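Fixing a wobbly dining table (the whole job, start to finish)

Posted 25 June 2020

Quick one today, writing this between two other jobs so bear with me. Got asked again about the table wobble. Fiona Laing wrote in saying she's been folding beer mats under one leg for years and is sick of it. Fair enough. Most of these are an hour's work, plus glue drying overnight.

Read the lot before you pick up a tool. Please. People skip to the glue.

Step 1. Is it the table or the floor?

Move the table to a different spot. Still rocks? Try a third spot. Turn it a quarter turn each time. If the rock follows the same leg around the room, it's the table. If it comes and goes, it's your floor, and you can stop here and get a screw-in leveling foot for the worst corner.

Old houses, it's often both. Find the flattest bit of floor you've got. Kitchen tile isn't flat, by the way, don't trust it. A sheet of MDF on the garage floor with shims under it until a level says it's good, that's what I use.

Step 2. Rock or sway?

Two different problems and people mix them up all the time.

Rock = one leg is short, or the frame is twisted. Table tips corner to corner and clicks.

Sway = joints are loose. All four feet stay put but the top shifts sideways when you lean on it.

Push down hard on each corner. Then put your hip against one end and push along the length. Then the side. Write down what it does. You think you'll remember, you won't.

Fix sway first, always. A loose joint will make a good leg look short, and if you go sawing before you've tightened things up you'll end up with a coffee table.

Step 3. Flip it

Get a second person. Blanket on the floor, table top down on the blanket. Don't drag it over on its edge, you'll snap a leg joint that was only loose before. If it has leaves take them out first. Drawers too.

Have a good look with a flashlight. What you're after:

Hanger bolts with a nut at each corner (most tables from the last 50 years)
Corner blocks, glued or screwed or both
Mortise and tenon with no hardware at all (older stuff)
Metal corner plates sitting in a slot cut in the apron
Screws or little clips holding the top on

Take pictures on your phone. Vacuum the crumbs out while you're there, theres always crumbs.

Step 4. Tighten what can be tightened

Nuts on the hanger bolts first. Socket wrench if it fits, adjustable wrench if it doesn't. Half a turn each, go round all four corners, then again. Snug plus a bit. If you crank one corner all the way down before touching the rest you pull the frame out of square and now you have a rock AND a sway.

If the bolt spins in the leg when you turn the nut, the threads in the wood are gone. Go to step 5.

Add a lock washer under each nut while you're in there. Costs nothing.

Screws in the corner blocks next. By hand. A drill will strip old softwood blocks before you can let go of the trigger, ask me how many times.

Clips or screws holding the top, last. Leave these a touch loose if it's a solid wood top. It needs to move with the seasons. I had one come in last November with a split right down the middle, long as my arm, and the reason was that somebody had run big screws straight up through the apron on both sides and the top had no place to go when the heating came on.

Step 5. Stripped bolt hole

Take the nut off, take the leg off. Unscrew the bolt with locking pliers on the plain bit in the middle, not on the threads.

Drill the hole out to take a hardwood dowel. 1/2 inch is usually right. Masking tape on the bit so you don't come out the other side of the leg. Glue in the hole, glue on the dowel, tap it home, leave it overnight. Then drill a pilot for the bolt dead center and at the same angle as the old one. The angle matters more than anything here. On most legs the bolt goes in across the corner, at 45 degrees to both faces.

Put two nuts on the new bolt jammed against each other and drive it with a wrench. Wax on the threads helps. Candle is fine.

Toothpicks and glue will work for a screw hole. Not for this. The load's too big and you'll be back in six months.

Step 6. Loose glued joints

The fiddly part. If a mortise and tenon is loose it has to come apart. Squirting glue in the gap does nearly nothing, it just sits on top of the old glue and makes the next repair worse.

Check for pins or nails first!! Look for a filled dot on the outside of the leg. I've split a leg by missing one.

Tap the joint apart with a rubber mallet and a scrap block. Won't budge? Warm vinegar on a small brush, into the joint, wait, try again. Old hide glue gives up to heat and damp pretty easily. Newer yellow glue fights you. White vinegar, and go easy near the finish.

Label every part with tape before it comes off. A1 goes to A1, B to B. They look the same and they're not.

Scrape the old glue off tenon and mortise down to bare wood. Chisel held upright like a scraper, light passes. Don't round the tenon over. If it's sloppy afterwards, glue a thin shaving of veneer on one cheek and pare it down till it slides in with a firm push.

Dry fit the whole frame. Clamp it dry. Measure both diagonals, they should match. If they don't, shift the clamps until they do and remember where the clamps were. Then take it apart and do it again with glue.

You have 12 minutes or so of working time with regular yellow glue, less if it's hot. Have everything laid out. Wipe squeeze-out with a damp rag right away, leave clamps on overnight.

Step 7. Now the short leg

Back on its feet, on your flat surface. Does it still rock? Often it won't, and you're done.

If it does, slide playing cards under the short foot till it stops. That stack is your gap. 

Two ways to go. Build up the short leg or trim the other three. Build up if the gap's small — a felt pad or a nail-on glide, maybe a thin disc of hardwood under the glide. Trim only if you're sure. Scribe round all the legs with a pencil taped to a block the right height, then saw on the waste side and finish with sandpaper. Sandpaper flat on the board, move the leg over it.

My own preference is build up. You can undo it.

Mandla Adams, who I learned half of this from, just fits adjustable glides on all four every single time. Says life's too short. He isn't wrong but I think they look bad on an old table with tapered legs, so.

Step 8. Test it properly

Don't call it done because it stands still on its own. Load it. Put stuff on it, whatever's lying around, spread it out over the middle and out toward the edges. Then push from the end, from the side, and lean on each corner with your full weight.

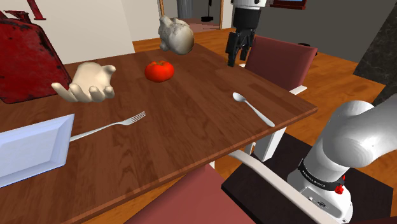 Leave it loaded for a day if you can. Then go back under with the wrench and check all four nuts. There's nearly always a quarter turn left in one of them once the wood's settled.

Push test again. If it sways along the length only, look at the short aprons. Sways across, look at the long ones. Sounds backwards, I know, try it.

Still moving and every joint is tight? Then the apron is too shallow or too thin for the size of the top and you need corner braces. Cut them out of hardwood, as tall as the apron will allow, 45 on each end, glue and two screws a side. Plywood's fine too if nobody is going to look.

Step 9. The top

While you've got the tools out. If the top's lifting off the apron anywhere, you'll feel it as a knock when you put a plate down. Replace the missing clip. Figure-eight fasteners are easiest to retrofit, you need a shallow round recess in the top of the apron and one short screw up. CHECK THE SCREW LENGTH. Hold it against the thickness of the top before you drive it. I use tape as a flag on the driver bit too.

Wipe down with mineral spirits on a rag, let it flash off, coat of paste wax, buff. Rags out flat outdoors to dry, not balled up in the trash.

What you'll need

Socket set or adjustable wrench
Rubber mallet
Locking pliers
Four clamps long enough for your longest apron (bar clamps, borrow them)
Yellow wood glue
1/2 inch dowel, drill, 1/2 inch bit plus pilot bits
Lock washers
White vinegar, small brush
Chisel
Tape measure, pencil, masking tape
80 and 120 grit paper
Blanket
A helper for the flipping

Total for me was 18 dollars last time, not counting the clamps which I already had.

Couple of questions from last time

Can I use polyurethane glue? You can. It foams and gets everywhere and fills gaps with bubbles that have no strength. I don't.

Pedestal table? Different animal. It's almost always the plate where the column meets the top. Tighten that, and if the screws are stripped go one size fatter, not longer. Will do a seperate page on it.

Glass top? No idea, sorry.

How often should I retighten? Once a year. I do mine when the heating goes on. Takes five minutes.

Got to run. If something in step 6 isn't clear leave a comment and say what kind of joint you've got, I can't guess from "its loose".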